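About Us

Hello, and thank you for stopping by! We are Dreluneck, a small company that tries out robot grippers, arms, cameras and controllers so that the people who buy them can choose a little more calmly. If you have ever had four sales brochures open at once, each one promising the gentlest grip on the market, you already have a fair idea of why we started.

Our first client was a bakery supply firm on the other side of town that wanted to know which of two grippers would be kinder to a paper bag. We borrowed both, cleared off a table, and spent far longer on it than we had quoted (we have gotten better at quoting). They told a friend, the friend had a warehouse, and before long we needed a bigger table.

What we do all day

Most of our work happens at tabletop height, with ordinary household things. We like breakfast especially. A plate is wide and low, a bowl has a rim that can be pinched or missed, bread squashes if you so much as look at it wrong, and cereal goes absolutely everywhere. A gripper that does beautifully on machined blocks can have a very humbling morning with a bowl of little rings.
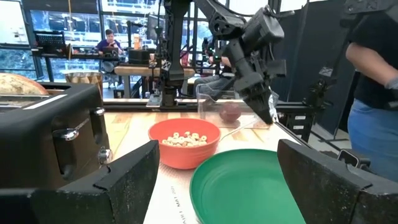
We run every product through the same set of 123 short tasks, which we call the Budalley list after the street where we wrote it, in a rented room over a tile store. Some of the tasks are easy and some are frankly mean. Each one gets repeated, and we write down what happened every time, including the drops, the near misses and the times the arm simply sat there thinking it over. A full comparison comes to roughly 600 attempts, so we drink a good deal of coffee.

We look at fingers first, as they are what most people call us to ask about. Long ones or short ones, hard plastic or something softer, wide pads or narrow tips that can get in behind a handle. Then we look at how the arm carries them, and whether two arms can share one table without getting in each other's way, which is harder than it sounds!

Cameras and where to put them

Clients are often surprised by how much of a report we give over to cameras. A small camera at the wrist gets wonderfully close to the work, but the gripper's own fingers take up a good part of the view, and anything right beside them looks enormous. A fixed camera at the side of the table keeps both arms in sight, though a big plate standing near it can cover up half of what you wanted to see. We generally suggest having both, and we will happily talk your ear off about mounting heights if you let us.

See-through things get a section of their own. Drinking glasses with patterned sides, clear tubs, anything that catches the window light and throws it back at the lens: we go through these slowly, at different hours of the day, and we keep the blinds up on purpose, as your kitchen or packing room probably has windows too.

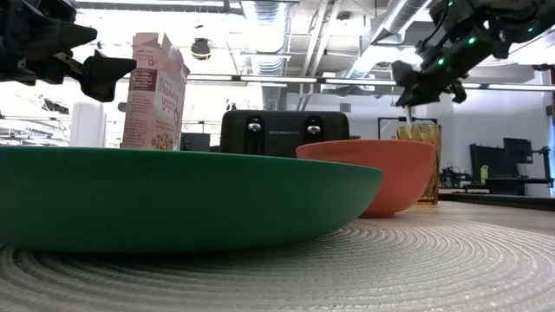
Controllers

We test controllers on our own in-house setup, called Staris, which lets us swap one controller for another and keep the arms, the table and the task list exactly the same. Swapping used to eat up a whole afternoon. These days it takes us 8 minutes on a good day, and we are a bit proud of that.

How we stay fair

We don't sell hardware and we don't take commissions on it. Loaned equipment goes back when the testing is finished, and makers may read their results before the client does, but they may not edit them. If we get something wrong, we fix the report and tell everyone who has a copy.

Come and see us

We keep 3 open afternoons every October, when anyone can come in, bring an awkward object from home and watch us try to pick it up. You will find us on the upper floor of the Fjeld building, past the bike racks and up the wide stairs (the elevator is around back). The office is closed on 29th December for our yearly equipment check, but any other working day somebody will be glad to hear from you. Write to us through the contact page and tell us what you need to pick up.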